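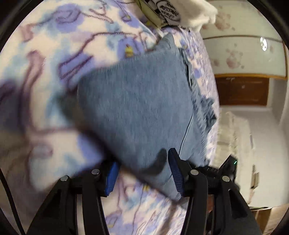

Morag Tennant had used Funda for the council by-election and told me it was fine for the first hour and hopeless after that. Her complaint was with the alerts, which kept arriving for wards she had switched off. I've now had the app on my phone since September, through one by-election and the Zarnau leadership ballot, and I agree with some of what she says.

Funda follows election counts. You choose the contests you care about and it shows the running totals, the turnout and the swing since last time. The free version covers three contests at once. The paid version costs $13 a year and takes that up to 23, plus the candidate pages.

Setting it up was quick. I typed in my postcode, it found the right ward and the right riding, and I was reading past results a few minutes later. Searching by candidate is weaker. Typing "Inskip" brought up Callum Inskip's old school board race but not the one he was standing in, and I had to go in through the ward list to find him.

On count night the totals came through in good time. I had the returning officer's page open on the laptop and Funda was never far behind it. The colours are easy to tell apart and the text is large enough to read without glasses. Swing is shown as a plain number with an arrow beside it - no dials, no needle jumping about.

The leadership ballot was less tidy. It went to a second round between Isla Farquharson and Omar Harb, and Funda kept the first-round candidates on the main screen until the following morning. The transfers were in there, but under a tab marked "More", and the percentages on that tab didn't add up to 100 until it had refreshed.

As for the alerts, Morag is right. I turned off everything except my own ward and still got 22 of them in one evening. An update on 12th January added a mute button for each contest, and it works on my phone. Hers still buzzes.

I also tried Haldane, which is free and has better maps, but it only covers national votes. If that's all you follow, use Haldane. For council races I'd stay with Funda and pay for the year, as three contests goes quickly once you add a mayor.

Battery use was moderate. There is no tablet version.

Ruaridh Gunn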